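Subject: Re: [drendbridge-civic] Petition count and the Rakena ward recount

On the earlier message:

> The clerk lists 2,557 signatures. Does that include the
> 181 from Fluvton that were struck in November?

No. The 181 were removed before the total was certified. Remaining items:

1. Ward boundary map: still the old version on the council site.
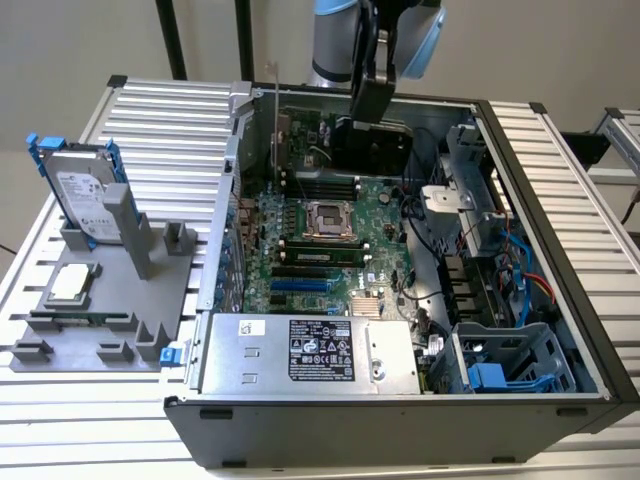 2. Recount notice: must be posted 5 days ahead.

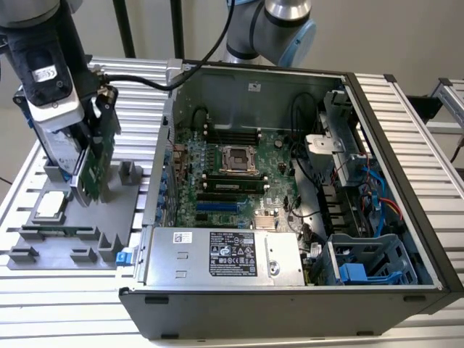 Circuit board held over the parts tray

3. Tokis bylaw: 3 objections filed, all admitted.

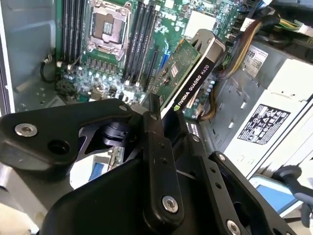
Quadro K620 and empty CPU socket

4. Observer forms: send to the clerk by noon.
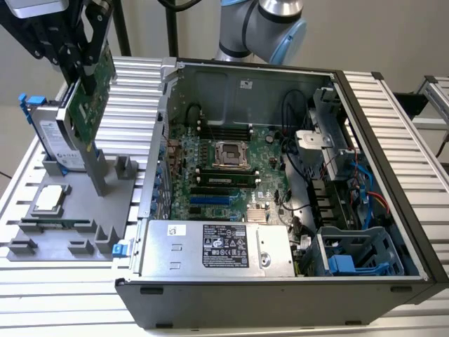 5. Minutes: draft to follow on this list.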